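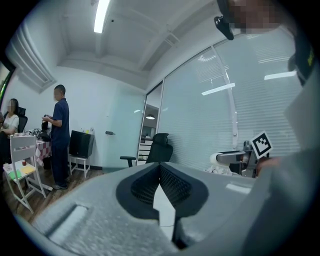
Prodness / Office & Facilities team / People and rooms

Valdis Paju has moved this office twice and says he isn't doing it a third time. We caught him on 1st July between two phone calls, in the room with the long light on the ceiling, the one everybody still calls the front room even though the front is now the other side.

How did the move go? "Long. Next question." Then he laughs and does answer. The old place in Trestthorpe had 76 desks and one kitchen. The new one has fewer desks and more doors. Glass doors mostly, and the glass wall with the white blinds, which he fought for.

"People wanted it open. Fine, open. Then first sunny morning they all come to me, Valdis, I can't see my screen." So, blinds. White, horizontal, ordered in one go with the ones for the meeting room. He likes them half shut. Others don't. There is a bit of a war about it.

The ceiling he left alone. Beams showing, painted white. A contractor from Stasiv quoted for a false ceiling and Paju sent the quote back the same afternoon. "For what? To hide a beam? The beam is fine." The air conditioning went high up on the wall and he is happy with that, less happy with the remote, which has been missing for 3 weeks.

And the tablecloth. Everyone asks about the tablecloth. Red and white checks, on a work table, in an office. Pak-hei Peng brought it in from home when the table arrived with a scratched top.

"It was meant to be for one week," Peng says. "I had a budget of 2000 for the whole room and I wasnt spending it on a table we already had." She put the money into chairs, the black ones with the mesh back. Her own back is better for it, she says. The cloth gets washed at her place, there is no rota, she has given up on a rota.

Does stuff pile up on it? "Bags. Always bags. I put hooks in the hallway, good hooks. Bags on the table."

Then the folding chair. White, light, supposed to be for visitors. It has turned into a shelf – papers on the seat, green ones, yellow ones. Paju has a theory that any chair without an owner becomes storage by lunchtime. Peng's theory is that people are lazy. They have agreed to differ.

Svyatoslav Hordiienko, from the second room (through the doorway, round lamp), wants it written down that he asked for the same light as the front room and did not get it. "They have the long one. We have the round one. Its cozy, OK, but I'm trying to read a label." Paju says September. Hordiienko says he has heard September before.

What's left on the list: a proper place for the monitor, now on a small white stand against the wall. Door handles, two of them loose. Labels for the cupboards. The move list began at 38 items and Paju keeps it folded in his shirt pocket, crossed out in three colors of pen.

Would he change anything? He thinks about it, phone already buzzing again. "More sockets," he says. "Always more sockets. And somebody find me that remote."

Questions on the rooms, keys or blinds go to Valdis. Tablecloth questions to Pak-hei.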